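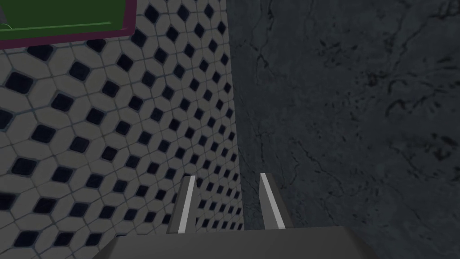 Brundorus food pantry to move into former Plidard shop in June

The Brundorus food pantry will leave the basement it has used for the past 11 years and reopen in June in the former Plidard paint shop on the north side of the market square. The town council approved the lease at its meeting this month, along with a grant toward new shelving and a walk-in cooler.

The new space measures 3,798 square feet, more than twice the size of the present one. It is all on one floor, with a loading door at the back and 14 parking spaces on the side street. The basement can be reached only by a flight of steps, and deliveries have to be carried down by hand.

The pantry serves 267 households in a typical month, according to figures given to the council. That number has gone up in each of the last four years. Most of the households live in Brundorus itself, with the rest coming from farms and small settlements along the Chuang road, where the last grocery store closed two winters ago.

Under the lease, the pantry will pay $600 a month for the first three years. After that the rent may be raised once a year, up to a limit set in the agreement. The town owns the building and took it over when Plidard closed. It has stood empty since then, apart from a short spell as a polling place.

Council members voted for the lease without much debate. Two residents spoke against it during public comment. One wanted the building kept for a business that would bring in sales tax. The other asked about traffic on the side street, which is narrow and has no sidewalk on the east side. The council agreed to look at the traffic question again after the pantry has been open for six months.

Karnimport, the produce wholesaler on the county road, has offered to send surplus fruit and vegetables twice a week once the cooler is running. At present the pantry takes very little fresh food. The basement has one household refrigerator, and most of what is handed out comes in cans, boxes and bags.

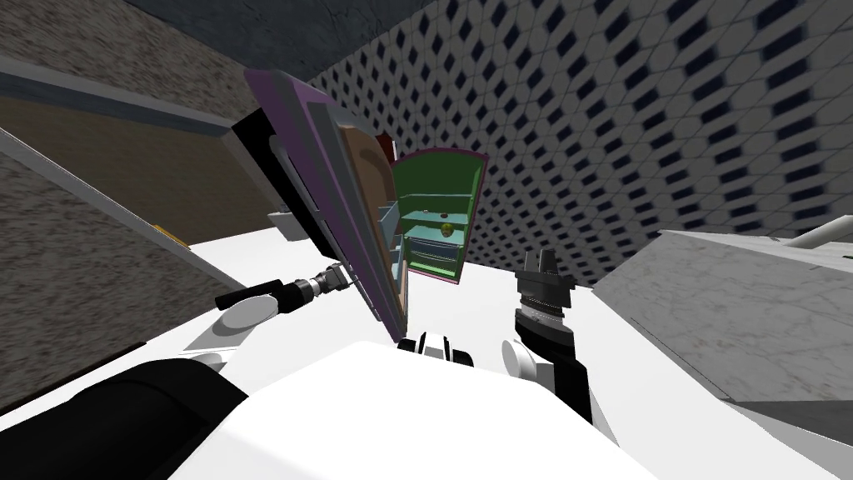 Fresh produce will be handed out differently from dry goods. Dry goods will still be packed in advance, one bag for each one or two people in a household, and the bags will be waiting at the counter. Fruit and vegetables will be set out for people to choose from, and each household will get a card showing how many items it may take that day. The pantry is also asking people to think about what they can store at home. A cabinet shelf with a single piece of yellow fruit on it has plenty of space for cans, but greens and berries need a refrigerator, and not every household has one that works. Visitors without a refrigerator can ask for a produce bag made up of items that keep at room temperature, such as onions, potatoes, winter squash and apples.

The hours will change as well. The basement is open two mornings a week, and people who work day shifts have long said they cannot get there. The new site will add an evening session, from 5 p.m. to 7:30 p.m., and the morning sessions will start half an hour earlier, at 8:30. Home delivery for people who cannot leave the house will continue on the same route.

Work on the building began last week. The old paint counters have been taken out and the floor is being leveled near the loading door. The front windows will be kept, though the lower panes will be frosted so that people inside cannot be seen from the square. The council had asked for this after hearing from current users of the pantry, several of whom said they would stay away if they could be watched from the bus stop.

The grant covers the cooler, the shelving and part of the electrical work. The pantry has to raise the rest by itself. A collection at the spring fair brought in donations from 105 people, and a second collection is planned for the weekend of the opening. Items the pantry is short of include cooking oil, canned fish, baby food, and rice in small bags. It cannot accept home-canned food, opened packages or anything past its date.

The basement will stay open until the move is finished. It will then close for nine days while the stock is carried over and the cooler is tested. Households on the list will be given a double bag of dry goods at the last session before the break – no sign-up is needed, but they should bring their pantry card. Anyone who has lost a card can get a new one at the town hall front desk between 9 a.m. and noon.

New households can register at the basement now or at the new site after it opens. Registration takes proof of address and the number of people in the home. Proof of income is not required, and that rule will stay the same after the move.

The church that owns the basement has not decided how it will use the space. The council's next meeting will take up bids for repaving the side street, including a possible sidewalk on the east side.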